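I got to the Sterka open day in Medport a little after lunch, which was a mistake, because the parking lot was packed and the cookies were already gone. No matter! I'd come for the play food.

If you've read this blog for a while you know I have a thing for pretend groceries (my sister says 539 pieces is too many, my sister is wrong). Sterka keeps 450 of them on open shelves upstairs, and you're allowed to pick up anything you like. Yung-ching Leung took our group around, 20 of us squeezing up a staircase made for five, and she was wonderful about all the questions. I asked most of them.

The sewing room comes first. It smells like an ironing board, and there was a woman stitching lettuce so fast I couldn't follow her hands. Then you go through to the long room where the toys get laid out, and that's where I fell for the banana.

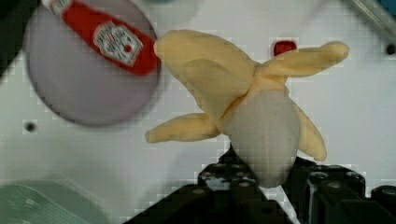

Soft peeled banana, with a ketchup packet on the plate behind it.

I love the peel on this thing. Four padded flaps going every which way, and a little knot up near the top. The yellow is pale too, more like butter than the loud plastic kind I grew up with. My old Inwood set had a banana you could knock on a table.

The gift shop is tiny and they only take cards. I bought a pear and a slice of Ljungberg rye (felt, sadly) and then stood in line again for a second pear. They're doing another open day in August, and I've already asked for the time off. Get there before noon if you want a cookie.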